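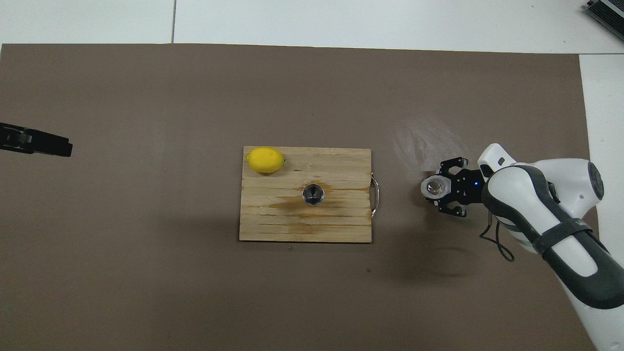

Fig. 1. Lemon and small round container on the cutting board.

Rolling resistance of grass track tyres at low pressure
Student project report, group 2, March 2018
Dalibor Bartoš and Steinar Skov

Background
Grass track club at Vevdale runs juniors and seniors on the same oval. Riders argue about tyre pressure every meeting. Low pressure = more grip, everyone agrees on that. What it costs in speed on the straight, no agreement at all. We wanted a number, or at least a direction.

Bikes
Two bikes, both lent by the club. A junior 85 and an older four-stroke owned by Mr Mikuš, who also let us use his shed and his scales. Same make of rear tyre on both, the Tiltier, part worn. Front tyres left alone the whole way through.

Method
Coast-down test. Rider gets to a set speed, pulls the clutch in at the first post, rolls to a stop, we measure the distance with a wheel. Back straight at Vevdale for the grass, then the hard packed lane behind the pits at Idville for comparison. Pressure set with the same gauge every time, checked again after each run. Steinar rode, Dalibor measured and wrote down. Engine kept running but clutch in, so there is some drag from the gearbox oil that we have not taken out.

We planned runs in both directions to cancel the slope. Managed this at Idville. At Vevdale the far end was roped off for the first half of the afternoon so some of the early runs are one way only. These are marked with a star in the appendix and left out of the averages.

11 good runs on grass in the end. Fewer than we wanted. January visit was a washout, ground far too soft and the club quite rightly said no.

Results
Grass: bike rolled further at the higher pressure in nearly every pair, but the gap was small and got smaller as the grass wore down. By the last runs there was a bare line down the straight and the difference was hard to see over the scatter.

Hard pack: clear result. Lower pressure stopped the bike sooner every time, both bikes. Heavier bike showed it more.

So on the surface the riders argue about, pressure matters less for straight line speed than we thought. On hard pack it matters quite a bit.

Problems
Start speed. The speedo on the four-stroke is slow to respond and the junior bike hasn't got one, so we used a phone in a pocket. Not good. A small error in start speed makes a big error in distance, bigger than the effect we were after on grass.

Wind. Did not measure it. Should of.

Gauge reads in steps, fine for a car, too coarse for this.

Rider position, Steinar sat up on some of the early runs and tucked in on others before we noticed.

Cost
Fuel, one inner tube (pinched at the lowest pressure, our fault), bus to Idville twice. Under budget.

If we did it again
Timing gates at the first post. More runs, early in the day befor the line wears in. Try the front tyre aswell. Ask the club for the whole straight.

Thanks to Vevdale for the track time and to Mr Mikuš for the bike, which went back with a new tube in it.

Appendix: run sheets, hand written, handed in separately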